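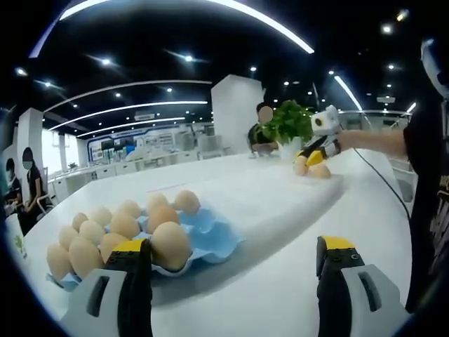 계란, 냉장고 문 쪽에 두면 진짜 안 되나요
자유게시판 > 살림/주방
글쓴이: 푹익은무
조회 3227 | 추천 119

시어머니가 다녀가시면서 냉장고 문에 있던 계란을 전부 안쪽 선반으로 옮겨 놓고 가셨습니다. 말씀은 한마디도 없으셨고요. 그게 더 무섭습니다.
냉장고 살 때 문에 계란 칸이 떡하니 달려 있었는데, 거기 두면 안 된다면 제조사는 대체 무슨 생각으로 만든 건가요. 저는 십 년을 그 칸에 넣고 살았고 아직 살아 있습니다.
그리고 씻어서 넣는 분 계신가요? 남편은 씻자는 쪽, 저는 귀찮다는 쪽입니다.

댓글

서랍속감자
문 쪽은 여닫을 때마다 온도가 오르내려서 안쪽이 낫다고들 하죠. 근데 한 판 사서 일주일 안에 다 먹는 집이면 솔직히 별 차이 모르겠던데요.

Plaletti
씻지 마세요. 껍데기 겉에 보호막이 있는데 물로 씻으면 벗겨집니다. 뭐 묻은 게 있으면 마른 행주로 닦고, 물로 씻었으면 그날 드시고요.

콩나물대가리
윗분 말씀은 반만 맞습니다. 마트에서 파는 건 대부분 세척란이라 그 보호막이 이미 없어요. 벗겨질 것도 없는데 뭘 지킵니까. 그래서 냉장 보관하라는 거고요.

Plaletti
그럼 더더욱 또 씻을 이유가 없겠네요.

콩나물대가리
씻으라고 한 적 없는데요.

서랍속감자
두 분 지금 같은 편이십니다.

오타비오
이탈리아 사람입니다. 한국 산 지 7년 됐고 본명은 Ottavio Morelli입니다. 저희 어머니는 계란을 부엌 찬장 위에 둡니다. 냉장고에 넣는 걸 보시면 아마 저를 호적에서 파실 겁니다. 한국 와서 호적이라는 말을 배우고 제일 잘 써먹는 문장입니다.

푹익은무 (글쓴이)
오타비오님 어머님과 저희 시어머니를 한 부엌에 모셔 보고 싶네요. 저는 그날 외출하겠습니다.

밤고구마파
뾰족한 쪽이 아래로 가게 세우는 건 다들 하시죠? 둥근 쪽에 공기주머니가 있어서 그쪽이 위로 가야 한답니다. 이거 안 지키는 집에서는 계란말이 안 얻어먹습니다.

서랍속감자
밤고구마파님은 남의 집 가서 냉장고부터 여시나요

밤고구마파
물 마시려다 보이는 걸 어떡합니까.

전세만기
저는 사 온 판 그대로 넣습니다. 통에 옮겨 담으면 날짜를 잊어버려요. 예쁜 투명 통 샀다가 언제 산 건지 모를 계란만 남아서 통은 지금 건전지 보관함입니다.

콩나물대가리
종이 판 그대로는 반대. 냄새도 배고 농장이며 트럭이며 다 거쳐 온 건데 그걸 반찬 옆에 둔다고요? 날짜는 종이에 적어서 통에 붙이면 되잖아요.

전세만기
그 종이 붙일 부지런함이 있으면 제가 이러고 살겠습니까.

Plaletti
껍데기에 산란일자 찍혀 있습니다. 앞 네 자리가 월일이에요. 종이 필요 없어요.

전세만기
아니 그걸 이제 알려주시면... 건전지 꺼내러 갑니다.

호쿠마치아님
오래된 건지 모르겠으면 물에 담가 보세요. 가라앉아 누우면 신선한 편, 둥둥 뜨면 오래된 겁니다. 저는 뜨면 버립니다.

콩나물대가리
뜬다고 꼭 상한 건 아니에요. 수분이 날아가서 가벼워진 거라, 따로 그릇에 깨 보고 냄새로 판단하는 게 맞습니다.

호쿠마치아님
그 냄새를 한 번 맡아 본 사람은 그냥 버립니다.

밤고구마파
삶은 계란은요? 저희 집은 삶은 거랑 날것을 섞어 둬서 아침마다 도박입니다.

서랍속감자
돌려 보세요. 잘 돌면 삶은 것, 비틀비틀하면 날것. 식탁 끝에서는 하지 마시고요. 저도 알고 싶지 않았습니다.

푹익은무 (글쓴이)
정리하자면 안쪽 선반, 씻지 않기, 뾰족한 쪽 아래. 종이 판은 결론이 안 났으니 제 맘대로 하겠습니다. 비어 버린 문 쪽 계란 칸에는 뭘 넣으면 좋을까요?

전세만기
연겨자요. 저희 집은 횟집 봉지 연겨자가 거기 삽니다.

콩나물대가리
연겨자는 괜찮은데 간장은 너무 작은 거 넣으면 넘어집니다.

푹익은무 (글쓴이)
방금 시어머니 전화 왔는데 다음 주에 김치 갖고 오신답니다. 김치는 어느 칸인지 새 글로 여쭙겠습니다.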